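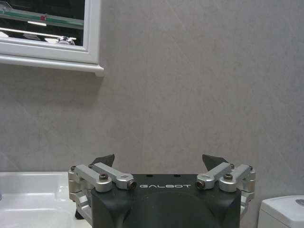

October 11, 2020
Bettencourt, washroom, second pass on the basin. Follows on from the entry where I gave up on the sponge.

Purpose: settle the wiping routine for the washroom care sheet. The sheet in its current state says "wipe basin, dry basin, check drain" and every person who picks it up does something different. I want one order of work, one cloth and one product, written so that somebody who has never been in the room gets the same basin at the end. Toilet and mirror cabinet are on separate pages and stay out of this one, except where they get in the way.

Materials.
Cloth: gray microfiber with a black bound edge, 390 g per square meter according to the packing slip. Bought through Stumix, lot 3064. Washed before first use, no softener, line dried.
Cleaner: Zurnen descaler, the mild one, diluted as on the bottle. Sprayed on the cloth, never on the basin. Spraying the basin puts mist on the wall behind it and the wall paint marks.
Water: cold from the tap. Whatever the building supplies. Diane has the hardness strips and did not leave them out, so no reading today.
Not used: sponge, paper, the old yellow cloths (lint).

Starting condition. Basin had been in ordinary use all week with only a rinse. I did not dirty it on purpose this time. In May we used a prepared film of soap and chalk, and it came off so unlike real deposit that the results were worthless. Real deposit sits in a band at the old water line, in the angle around the faucet base, and on the ring of the drain. The rest of the bowl is mostly dried drops.

Run 1. Cloth damp, folded in quarters, cleaner on one face. Order: bowl wall from the back, around to the front, then down to the drain, then faucet base last. Result poor. By the time the cloth reached the faucet it had picked up everything from the drain ring and left a gray smear on the chrome. Drying with the same cloth turned over only moved the smear. Rinsed everything and started again.

Run 2. Order reversed: faucet base first, bowl wall second, drain last. Much better. The smear did not come back. Deposit at the old water line needed a second stroke but no extra cleaner. Dried with a second cloth from the same lot. Streaks visible on the front slope when the ceiling lights are on, gone when they are off, so judging has to be done with the lights on. Write that into the sheet.

Run 3. As run 2, cloth bunched in place of folded. I expected this to be worse and it is worse on the bowl wall, where the pressure is uneven and the strokes leave gaps. Around the drain it is better. A folded cloth rides over the rim of the stopper and misses the groove, a bunched one gets down into it. The same goes for the angle between faucet and ceramic. So the sheet will need both: folded for the open surface, bunched for the fittings.

The hem came up again during run 3. The bound edge is stiffer than the body of the cloth and takes up very little water. If the edge leads the stroke it leaves a wet line the length of the stroke. If it trails, no line. With a bunched cloth there is no telling where the edge ends up unless it is tucked in first. Sent a note to Kirsten asking whether we should be cutting the binding off.

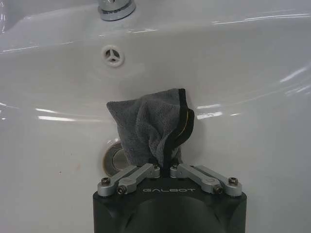 Kirsten Paquette answered that cutting it was a bad idea: an unbound microfiber edge curls after a few washes and then sheds, and she would sooner see the edge turned inward at the start and left alone. She also asked whether the drop of the bundle was being checked, meaning how far the loose end hangs before it touches the basin. Too long and it drags across the bowl before the stroke begins, too short and the hand presses on bare ceramic.

I had not been checking. Added it as run 4.

Run 4. Bunched cloth, hem tucked in, loose end kept short. Fittings only. Order: around the faucet base, then the overflow, then the drain. No wet line. The short end gives good contact at the faucet base, less good at the overflow. The overflow has a white plastic cover with three openings separated by spokes, and the pile catches on the spokes if the cloth is pulled sideways. Press and lift, no dragging. I would like to know what the plastic does after a year of descaler, but that is a question for whoever supplied it. The fittings came with the Hirker order and the paperwork for that order is not in the binder. Asked Sheldon to look.

Side note on the drain. The ring around the rim is a brownish bronze and the center is brushed silver. I spent too long on the ring before accepting that the color does not change. Tried plain water, diluted cleaner, then a dry rub. Same color each time, and the cloth came away clean after the first stroke. Either it is the finish or it is staining that mild descaler will not shift. I am not going to stronger acid on a plated part to find out. For the sheet: wipe the ring once, judge it by the cloth and leave the color alone. People will otherwise scrub it until the plating goes.

Drying. Two cloths tried wet to dry, one cloth wrung out and reused. Wrung out is not enough. Even with a hard wring there is a film left on the front slope that dries to spots. A separate dry cloth fixes it in a single pass. This doubles the laundry, and Diane will object to that.

Weighed the cloths on the bench scale to see how much they hold. Dry cloth against the same cloth after drying the full bowl: 59 g taken up. More than I would have guessed from looking at the basin after the water had gone down. Most of it must be the pool that stands around the stopper. Only one weighing, so do not quote the number anywhere outside this book.

Things that got in the way:
— The toilet tank is close enough to the basin that the natural place to set the spray bottle down is the lid. It slides off if bumped. Bottle goes on the floor against the wall, or stays in the caddy.
— The mirror cabinet hangs such that anything flicked upward from the cloth lands on the door. Shake out nothing at the basin.
— Wall behind is gray stone-textured panel and shows splashes while they are wet. I checked it at the end and found nothing, but the floor mat had caught a fair amount at the front.

Draft of the order of work, to be tested by someone other than me:
1. Lights on. Rinse the bowl with cold water and let it drain.
2. First cloth: wet, wring, fold in quarters. Cleaner on one face.
3. Bunch one corner with the hem inside. Faucet base.
4. Fold again to a clean face. Bowl wall, back to front, edge trailing.
5. Bunch again. Overflow, press and lift. Drain ring and stopper last.
6. Rinse.
7. Second cloth, dry. Same sequence.
8. Both cloths to the wash. Do not hang them on the faucet.

Step 4 bothers me slightly. Going from bunched to folded and back to bunched means handling the cloth a lot, and each time there is a chance of turning a used face onto a clean surface. An alternative is to do all the fittings bunched and then the bowl folded, but that puts the drain before the wall, and run 1 showed what comes of that. Could use a third cloth. Left the alternatives in the margin and passed the draft around before closing the entry.

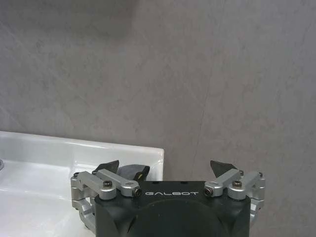
Mackenzie Poirier thought step 4 could stay if the faces were numbered in the instructions, and asked for the rinse in step 6 to say where the water should be aimed. People run the tap and assume the whole bowl has been rinsed, when the stream only wets the middle. She wanted a cup used instead, poured along the upper wall so that it runs down on all sides.

Fair. Tried the cup twice. It works, and it clears the cleaner from under the faucet side as well, where the tap stream never reaches. A cup goes on the materials list. Plastic, so that it can be dropped in the bowl without chipping anything.

Numbering the faces I am less sure about. Folding in quarters gives more faces than anybody will keep track of while standing at a sink. I propose marking one corner with a laundry pen and starting from there. Will try on a spare cloth and see whether the ink survives the wash.

Sheldon Thibodeau reports no Hirker paperwork in the cabinet downstairs either. He will write to them and ask for the care instructions for the overflow cover and the stopper. Until that comes, the sheet gets the mild cleaner and a short contact time, rinsed straight away.

Diane, on the laundry: she accepts two cloths per basin on condition that they are washed apart from the cotton. Cotton lint gets into the pile and then we are back where we were with the yellow ones. She wants the lot number kept with the cloths as well, so that if the next delivery behaves differently we can tell. I will write 3064 on the shelf label.

Open:
— Hardness reading at the tap. Diane to leave the strips by the door.
— Repeat of the weighing, at least three times, same cloth.
— Draft to be run by Nathalie Paquette, who has not seen any of this. She gets the sheet and the caddy and no verbal instructions. I stay out of the room.
— Whether step 7 needs the hem tucked. I did it out of habit and have no comparison without.
— Spots on the front slope: look again tomorrow morning with the lights on before anybody uses the tap.

Cloths from runs 1 to 4 are in the mesh bag on the machine, wash at low temperature, nothing added.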